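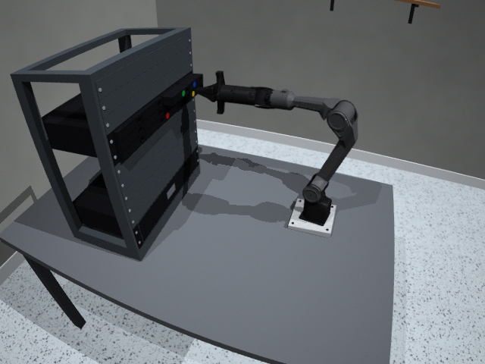

Print this post | E-mail this post

Potura ran seven furlongs at Denholm in December and finished fourth of nine, which is better than I expected on that ground. I have followed this horse since she was a two-year-old and have never had more than a few dollars on her.

She broke slowly again. By the turn she had two behind her and was wide, and the rider let her find her own pace until the straight. She passed three horses in the last furlong and was still going forward at the line. The winner, Hutapea, led all the way and was never pressed.

I think she wants a mile. Her dam won twice at that distance and never placed at anything shorter. The trainer has her entered again at Denholm over seven, so I may be the only one who thinks so.

The crowd was small. I counted 184 cars in the main lot before the first race, and the grandstand bar closed early. My program says race 391 of the season, if anyone else keeps track of that.

I went home down $6.

Recent posts
Zotley Stakes: my notes on the field
Denholm parking has gone up
Two-year-olds I liked this fall
Old programs for trade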